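3.2 Where foreign objects enter the line

The intake stage turned out to be the richest part of our study, and we are glad we gave it a full season. Root vegetables come in from the field with a surprising mix of passengers: stones, clods, baling wire, golf balls, bits of harvester, and now and then a piece of old ammunition. Most plants write up the last kind with care and the rest hardly at all. We wanted the whole list.

Two plants let us work beside their receiving crews. The Formont plant washes and peels potatoes for chips, and the Peixoto plant handles carrots and beets for canning. Both run a stone trap ahead of the flume, then a shaker deck, then a metal detector. Zedum, the smaller of the two trap designs we looked at, slows the water so that heavy items drop out while the crop floats past. It does this very well with granite and rather poorly with flint nodules that have hollow centers — a result that delighted the geologist in all of us.

Over the season the crews logged 114 items heavy or odd enough to be pulled by hand. Of these, 30 were metal, and 15 of the metal items had passed the stone trap and were caught only at the detector. That second number matters a great deal to us. A detector reject tells the operator that something is in the crop, but the crop by then is moving fast, and the usual response is to dump a whole section of belt into a bin and sort through it later. Sorting later means a person bending over a bin with a flashlight, holding an object that may or may not be safe to hold.

Packaging and other light trash follow another path entirely. They ride on top of the water, miss the trap by design, and pile up at the shaker deck, where they are picked off as they appear. We kept them out of the count above and treat them in Section 3.4. 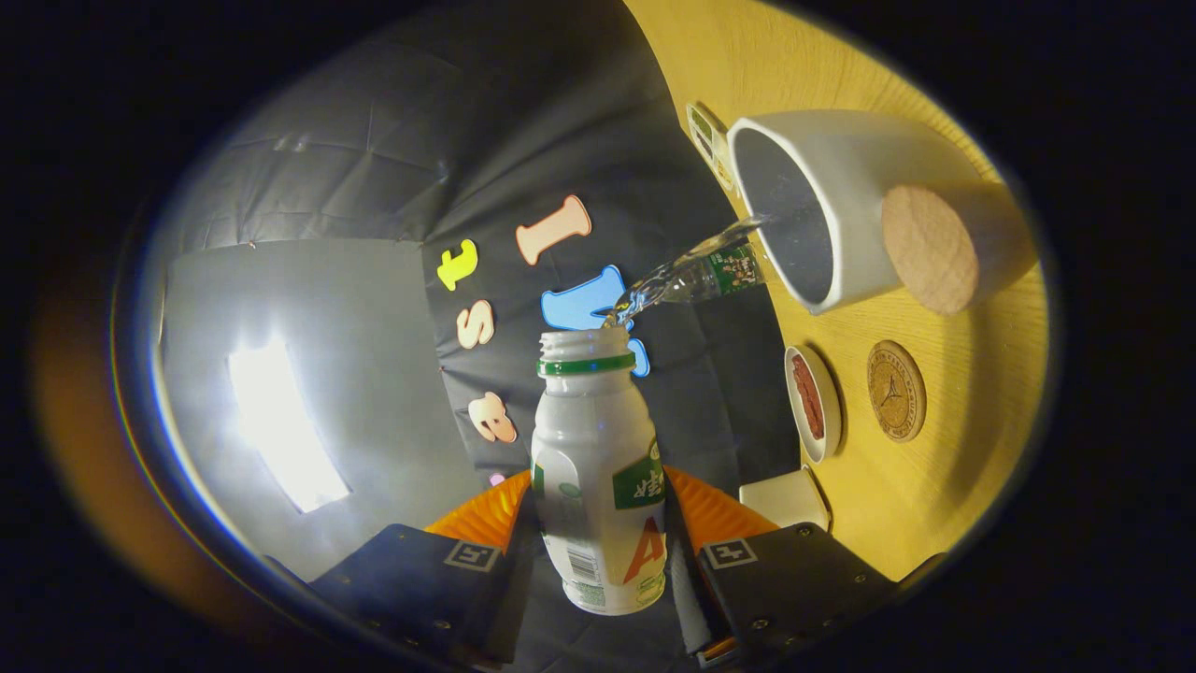 Figure 4. Plastic drink bottle, open and without a cap, held upright between two gripper fingers.

The line operators were generous with their views on all this, and often ahead of us. One at the Formont plant told us that the light trash never worried the crew, that what they wanted was ten more seconds between the detector alarm and the drop point, and that they had been asking for a longer belt for years. We took the remark seriously and went back to the timing records. The operator was right! At normal belt speed the gap between alarm and drop was too short for anyone to look at the item before it fell.

We then tried the Bumamon layout in April, during the slow weeks at the end of stored stock. It adds a straight run of belt after the detector and a stop button at each end. Crews halted the belt on 10 alarms and could see the object in place every time, with no need to touch it. Two of those objects were corroded enough that the shift lead cleared the area and called the county before doing anything else. Both proved to be tractor parts, and the crews were pleased with the practice.

The cost is floor space. Formont had the room along its north wall, while Peixoto would have to move a brush washer — a job its engineers are already sketching. Section 3.3 gives the belt lengths and stopping distances for both plants.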